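«Enséñeme el presupuesto del tercer año»

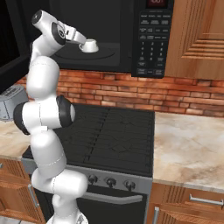 Simulación de cocina: el brazo, con la pinza junto a una taza dentro del microondas.

Neville Dobson lleva media carrera firmando compras de equipamiento y reconoce que los vídeos de cocinas simuladas le ponen de mal humor. Dirige la planificación de inversiones de Clivwood, que gestiona 16 residencias con cocina de planta, y en octubre recibió tres ofertas para automatizar tareas pequeñas: calentar una bebida, retirar una taza, cerrar una puerta.

«En una simulación la encimera es gratis», dice. «La taza también. Si se rompe, se reinicia. Yo tengo que pagar la taza, la encimera y a la persona que friega el suelo».

No discute que simular sirva. Le parece lógico que un proveedor ensaye así antes de tocar una cocina de verdad, y de hecho lo exige en el pliego. Lo que le irrita es que ese ensayo llegue a la reunión de compras como si fuera una prueba de aceptación. Una de las empresas, Trometti, le habló de 334 repeticiones de la misma maniobra. «Pregunté cuántas se habían hecho con nuestros microondas. Cambiaron de diapositiva».

Beathag Swanson, ingeniera de integración en Inskip, es menos dura, aunque no mucho. Cree que el error suele estar en la hoja de cálculo del comprador. «Se presupuesta el brazo y se olvida todo lo demás: el anclaje, la instalación eléctrica, la formación, la pinza de repuesto. Y el espacio - en una cocina estrecha, un brazo delante del horno es un brazo delante del horno».

Swanson recomienda reservar una partida para adaptar el mobiliario y otra para las visitas técnicas, y no firmar un contrato de mantenimiento sin plazo de respuesta por escrito. Sobre el ahorro de personal prefiere no dar cifras. Las que ha visto, cuenta, las había calculado quien vendía.

Dobson ha aceptado una sola prueba, con el sistema Melleo, en una cocina y durante 6 semanas. La condición es que el proveedor complete 100 ciclos con la vajilla de la casa y que cada intervención humana quede anotada. Si hay que mover la taza a mano, cuenta como fallo.

¿Y si sale bien? «Entonces pediré el precio de la segunda unidad, que nunca es el de la primera». La decisión sobre el presupuesto está prevista para el 28 de noviembre. De momento, en la casilla correspondiente ha escrito un cero.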